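Subject: Re: Hall lighting and the August swap meet
From: Oranuch Siriwan
Date: 7 June 2026

On the Womitz list, P. Nkosi wrote:

> Do we have a decision on the tubes yet? I have 27 tables booked for August
> and two of the stamp people say they can't read watermarks at the back.
> Also, is the Juletti quote still good?

The Juletti quote is good through the end of the month. It comes to 3513 for the whole hall, fittings and labor included. Pusirano came in lower but left out disposal of the old tubes, and the county charges for that.

I'd like to keep the white ceiling as it is and only change the lights. Painting can wait a year.
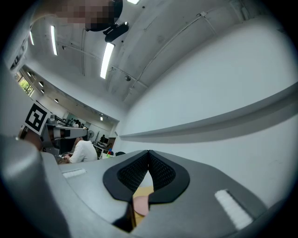
*Long fluorescent tubes on the white ceiling.*

We have 2000 set aside. The rest would come out of table fees, so please don't promise anyone a discount yet — I had two requests this week and said no to both.

For the stamp people, put them along the window wall and tell them to bring a desk lamp. There are outlets under the sills. The coin tables can go at the back, they always bring their own lamps anyway.

Last year's sign-in sheet had 51 sellers on it. If we get near that again we will need the side room too. Can someone check who has the key?

Oranuch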